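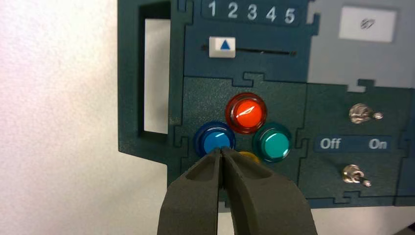
By Teodor Nygård | Trosbridge robot notes | November

Getting a policy to press the right button

Our slider on the Trosbridge task board went from hopeless to tolerable once we stopped collecting demos the lazy way. The recipe follows, with the steps I skipped put back in.

1. Pick one target per episode. Red, blue, green and yellow get separate instructions. "Press some buttons" teaches the arm to press some buttons.

2. Vary the start pose. Roald Ekström recorded 40 demos from the same spot and got a policy that was superb at that spot.

3. Check the wrist view at the moment of contact. The fingers can hide most of the yellow button, so begin those episodes further back and let the model see its target before it vanishes.

4. Reset the slider to a random number between 1 and 5. Leave it near the left end every time and the model will decide the knob lives there.

5. Record toggles in both directions. Off to On is easy to remember. On to Off is what you find missing at six in the evening.

6. Hold back 10 episodes for testing – and keep your hands off them.

Train, run the held-out starts, and write down the failures by part. Ours were mostly the lower toggle, so we added demos there and trained again.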